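I've been meaning to write this for a while, so put the kettle on, it's going to be a few posts. It's about robots, and mostly about the people I work with. 1/13

I've been at the Lomley site since it was a shed and a forklift. We pack craft supplies, which means beads, paper, foam, felt, all the stuff your kids tread into the carpet. When I started, everybody swept their own bench at the end of the shift and grumbled about it. 2/13

Then in June, Banlow (that's the parent company) told us they'd be trialling robot arms for the cleaning up. You can imagine the colour of the language in the lunch room. 3/13

I grumbled as loudly as anyone, to be fair. We'd had 48 people on the floor and every one of us could do the sums on what "trial" might mean. 4/13

Heather Ritchie, our floor manager, did something I still think well of her for. She got us all together and said which jobs were being looked at, which ones weren't, and what she didn't know yet. The last list was the longest -- but at least we'd been given it. 5/13

My mate Arnulfo Muñoz had the most to lose. He'd been on cleaning for years and he's very good at it, he can look at a bench and tell you who's been working there. He was asked to help teach the arms and he took two nights to say yes. 6/13

He's on a better rate now, 350 a fortnight more, and he earns it. He chooses what gets practised and how the mess is laid out, and he's the one who decides when a go was good enough to keep. They've kept 2,000 so far. He'd have binned half of those if they'd let him! 7/13

What he says is that sweeping is two jobs. One hand has to hold the dustpan flat and stay put, and the other has to do all the moving. He'd done it his whole working life and never once had to put it into words. 8/13

Dustpan on the left arm, brush on the right, and then the pan from close up: 9/13
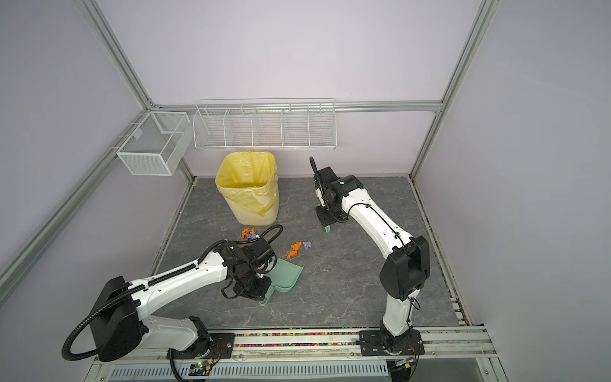
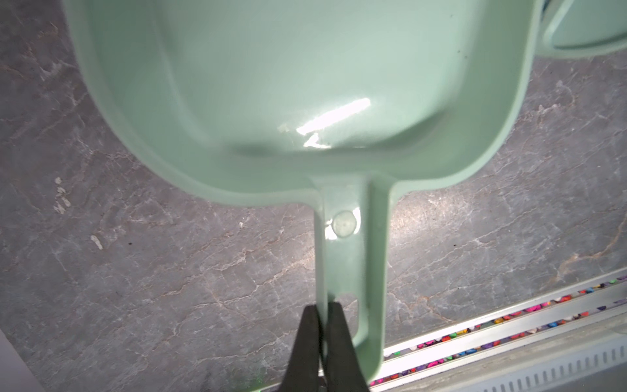
Now the part I'm less cheerful about. The end of shift used to be the chatty bit. You'd sweep next to someone and hear about their mum's hip or their kid's netball, and with the new roster half of us are out the door before the others have finished. I miss that more than I thought I would. 10/13

My back doesn't miss the bending, mind you. And Heather has put a proper tea break in before knock-off, paid, after a few of us went and asked. It isn't the same, but people do stay for it and the biscuits have improved. 11/13

Nobody's been let go so far. Two people moved over to our Pulano warehouse because they wanted to, and one retired with a very large cake. I'm not going to promise you how it looks next year, I pack beads for a living. 12/13

If your work is about to go through the same thing, ask early who'll be doing the teaching and what they'll be paid for it. Arnulfo says he's happy to answer questions if you leave them under this, though he types with one finger so give him a day or two. 13/13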